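Cekon handling cell - hire or buy

Arm, hand, controller, set-up. For trim and small moulded parts. Planning a line change for February? Read this first.

Basic cell 1707 a month on hire, 2 month minimum. Floor marking and training day extra. Prices ex VAT.

Before you ask for a quote, measure up. Height under any overhead steelwork, width between posts, where the rails and cables run. Most late costs come from access, not the arm. 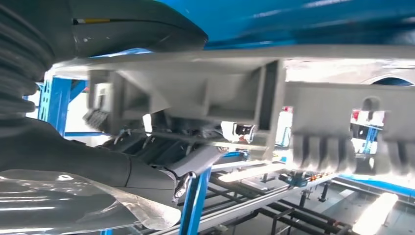
Send us those sizes plus part drawings and cycle time. Lenka Baláž does the quotes, usually back within 8 working days. Budget around 2000 for fixtures if your parts vary alot, less if they sit flat on a plain table.

Gripper choice: the fingered hand costs more but copes with mixed parts. Single part all day, take the two-jaw.

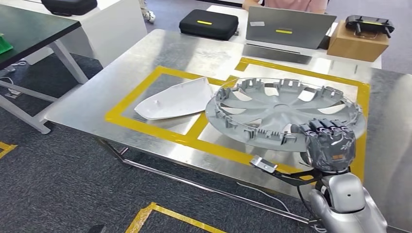 Fingered hand on a wheel cover, steel table with taped zones.

Delivery from Gakdale. Spares held at at Cudura. Hire slots for spring going quickly, list updated 8th January.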